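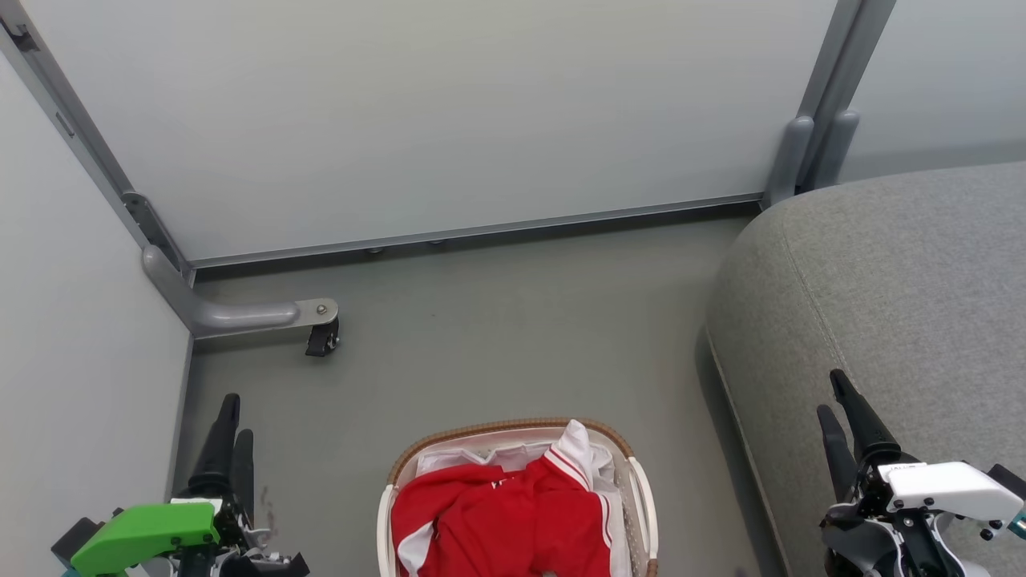 Laundry baskets and shared-room washing: your questions

Support > Home Care > Laundry > Baskets FAQ

We use cookies to remember your basket and your postcode. Accept | Manage settings

What size basket do I need?
For one person washing once a week, the Jaslow 22 litre is enough. Couples usually go for the Martinelli. If you wash sports gear as well as everyday clothes, go up a size.

Can I put whites and a red jersey in the same basket?
Dry, yes. A red top with white stripes can sit on a pile of whites until wash day without harm. Don't leave them together if anything is damp - colour can move from one to the other overnight. Sort them before they go in the machine and wash the red on its own in cold water for the first few goes.

Should I fold things before they go in?
No. Turn jerseys inside out if they have printed numbers, do up the zips on track jackets and drop them in.

Where should the basket live?
Anywhere with a bit of air. Beside the sofa is fine while you're sorting, but keep it out of the walkway and at least a hand's width from a heater.

How do I clean a white plastic basket?
Warm water, a drop of dishwashing liquid and a soft cloth. For grey scuffs use bicarb paste, leave it 10 minutes and rinse. Don't use bleach on any basket with a woven rim. Wipe the rim with a damp cloth and dry it straight away.

How much weight will the handles take?
The Martinelli weighs 980 grams empty and is meant for dry clothes. Wet towels are heavy, so carry them in two trips.

Do you sell spare handles?
Yes, for the Jaslow only. Write to Njoroge Temba in spares at our Flundville shop and include the number moulded under the base.

Is Pastik the same company?
Pastik is our own label. We've sold nearly 1,229 of their baskets since November and the guarantee is the same, 2 years.

Comments (3)

Robyn K
Bicarb worked on the scuffs but it took two goes.

dazza_m
Does the spare handle fit the older Jaslow with the square base?

Flundville Spares
Only the round base, sorry. Email us a measurement and we'll see what's out the back.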